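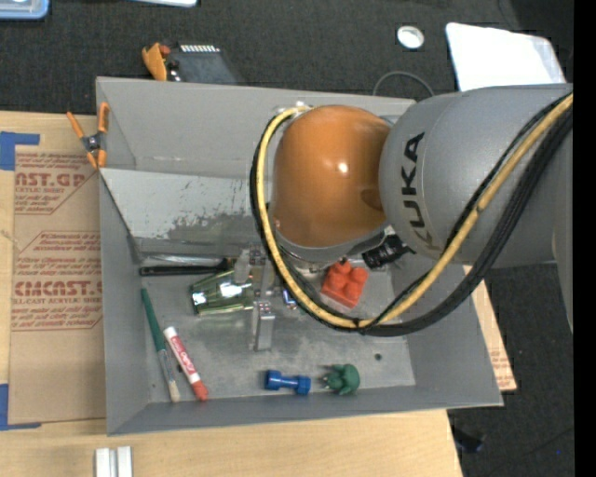
Janddale workshop teaches robot arm to tidy up, one handful at a time

A small team in Janddale has spent most of June clearing the same grey bin over and over, by remote control, in the hope that a robot arm will pick up the knack.

The project, called Votby, is run by local firm Cladia. Operators sit a few steps from the arm with a hand controller and steer the gripper to whatever they've been told to fetch. Every run is saved, good or bad. The tally stood at 1148 when we visited, of which 724 had been marked clean enough to train on.

"The rest are me dropping things," said Natalia Bautista, who did a lot of the early sessions. She isn't joking, or not much. Cups are the worst. They roll, they're slippy, and if you come in too steep the fingers just shove it along the floor of the bin. Paintbrushes are a pain too – thin handle, nothing to grab when it's lying against the wall.

The stuff in the bin is meant to be a mixed bag. Toy bricks, marker pens, a little dumbbell, bits from somebody's kitchen drawer. Items get swapped and tipped in again between runs so the arm never gets the same layout for long.

Kosmas Xenos, who looks after the software side, said the first attempts with guiding the arm by hand were dropped early on. People leaned on it. Their own arms got in the way of the cameras and the recordings were no use. Remote control is slower to learn but the results are tidier, he said. New operators get 40 minutes of practice before anything they do is kept.

Not everyone on the team is convinced that more runs is the answer. Thanasis Spanos, whose family firm Spanos is lending the workshop space, reckons the operators are all too different. "Tala goes in from the side every time. Mirsad goes straight down. What's the arm supposed to make of that?"

Tala Qudah's reply was that both ways work so it should learn both. Mirsad Bošković was driving at the time and didn't want to be distracted.

The arm has had a few goes on its own allready. It managed 3 pickups in a row on one afternoon, then spent a good while closing its fingers on nothing. Xenos put that down to the lighting – the blinds had been moved. They've been left alone since.

Next job is sorting, with items going into seperate trays by type, and the operators will have to start a new set of recordings for that. Cladia is looking for more people to take a turn on the controller, evenings mostly, no experience needed. Sessions start at 6pm, use the side door.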